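Gripper fingers keep twisting on a thin handle, any ideas?

Posted by Hwa-young Woo, Jul 12, 2025
Board: School and college projects

I'm in my second year at Ultdale and our robotics club has a two-arm kit. For our project we have to pick up kitchen tools from a table and hand them from one arm to the other. Cups and boxes are fine. The rice paddle is the problem. The arm takes hold of the handle well enough, but when it lifts, the head end swings down and the paddle turns between the fingers. Then the second arm closes on nothing. 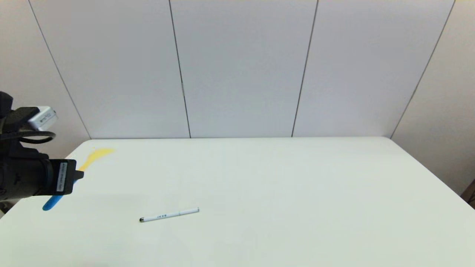
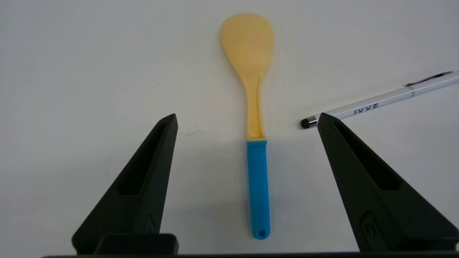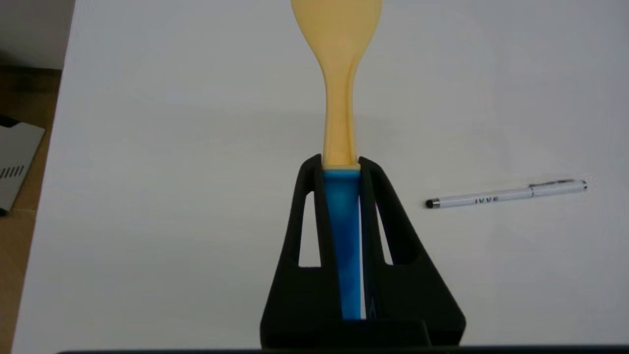

Rice paddle and pen on the table. The second and third are from a wrist camera.

The pen is the next thing on the list, so I would like to sort the grip out before we get there. The fingers are the plain black ones from the kit, nothing added. The motor position runs from 0 to 4,000 and we close to 2,000. If I close any further the motor gets warm and the arm drops out with an overload error. We also tried going slower, which made no difference.

Is it the fingers, the force or where we are holding it? We have until November but I only get the room for a few hours a week.

brultska
Where you are holding it, mostly. Find the balance point first. Rest the paddle across one finger and slide it until it stays level, then mark that spot with a bit of tape. I'd expect it to be nearer the head than you think, possibly up on the yellow part. Every centimetre between the mark and your grip makes the twist worse, and no sensible amount of force will fix it.

Second thing, check that both fingers touch the handle at the same moment. In your third picture there is a strip of white between the handle and the right finger. If one side arrives early it pushes the paddle along before the other side gets there. Move your target sideways a few millimetres and look again.

After that, put something grippy on the fingers. We cut strips from a rubber shelf liner and used double-sided tape. They need replacing when they get dusty.

Nic Aodha
Agree about the rubber. Heat shrink tubing works too if your fingers are narrow enough, yours look a bit wide at the bottom for that.

On the overload, don't just send a position and leave it there. Close until the current goes up, then back off by a small amount and hold. Our motors would stand a hard squeeze for 3 seconds and then trip. Holding lightly they lasted all afternoon.

Bultuvura
use a different spoon

Hwa-young Woo
Thanks all. I marked the balance point and moved the grip up to it, and 7 lifts in a row stayed level. The handover still misses sometimes but I think that's our timing. I'll try the shelf liner next week. The spoon is set by the project so I can't change it.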